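Home Food Science, Unit 6: Dry Heat and Browning
Handout for the evening section, Watport Adult Learning
Instructor: Mackenzie Wong
Revised 2024-06-03

Read this before the practical. Bring it with you, along with your notes from Unit 5 on moist heat.

1. How heat gets to the food

An oven heats food in three ways at once. Hot air moves over the surface (convection). The walls and the heating elements give off infrared energy that the food takes in directly (radiation). The pan or rack passes heat to whatever is touching it (conduction).

The balance between these three changes from oven to oven. In a large oven with no fan, the air moves slowly and radiation from the walls does much of the work. Under a broiler, nearly all of the heating at the top of the food is radiant. On a heavy dark tray, the underside of a cookie may brown well before the top.

Inside the food, heat moves mostly by conduction, and slowly. A thick potato can be very hot at the skin and still raw in the middle. Doubling the thickness of a piece of food far more than doubles the time needed at the center.

2. Water comes first

The surface of most foods is wet when it goes in. As long as there is plenty of water there, the surface stays at or below the boiling point. Browning is very slow at that temperature. Only when the outer layer has dried can it climb high enough to color quickly.

Practical results of this:
Pat meat and vegetables dry before roasting.
Do not crowd the tray. Steam from one piece wets the next.
Salted vegetables left standing will give up water. Drain them.
Frozen food put straight in the oven browns late.

3. Two kinds of browning

Maillard reaction. Amino acids and certain sugars (called reducing sugars) react and form brown color and many flavor compounds. It gets fast above 285 F. Bread crust, roast meat and toasted nuts all depend on it. A little baking soda speeds it up, while acid slows it down. Milk or egg brushed on dough adds protein and helps the crust color.

Caramelization. Sugar breaks down on its own with no protein needed. Table sugar needs a higher temperature than the Maillard reaction does, near 340 F. Fructose starts lower, so honey darkens early.

In a real kitchen both often happen together. For the short answers, be ready to say which one matters most in a given food and why.

4. Oven temperature and the dial

A thermostat turns the heat on and off, so the air temperature swings above and below the setting. In the May practical, Aksel Hjaltadóttir's group kept a log of their test oven for 30 minutes after it reached the set point. The widest swing they wrote down was 17 degrees F from the setting. Use a separate oven thermometer for any written result, and note where in the oven it stood.

Opening the door lets hot air out right away. The walls and racks hold their heat longer, so the oven recovers faster if it has been preheated fully. Small ovens hold less air and warm up quickly, but the elements are close to the food and the top can scorch. Lower the rack or cover the food loosely with foil if the manual allows it.

5. Practical: toast and time

Work in pairs. Use one loaf per pair, cut into even slices.

a. Preheat to 350 F. Record the thermometer reading.
b. Weigh each slice before it goes in.
c. Remove one slice every two minutes. Weigh it again and match it to the color card.
d. Repeat with slices brushed lightly with milk.
e. Plot weight loss against time, with the color number beside each point.

Keep the plain and milk slices on the same rack position. Turn the oven off and let it cool before wiping out crumbs.

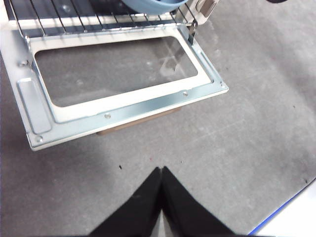
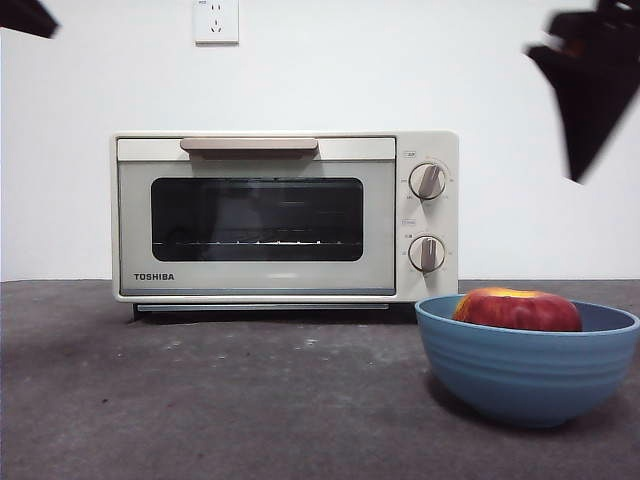
Toaster oven: the open door and its glass window (first), and the front with the door handle and control panel (second).

6. For next time

Read the Unit 7 pages on fats and frying. Write half a page on this question: why does a boiled potato stay pale while a roasted one turns brown? Use the words "surface," "water" and "temperature" in your answer. Hand it in with your toast graph in Room 212.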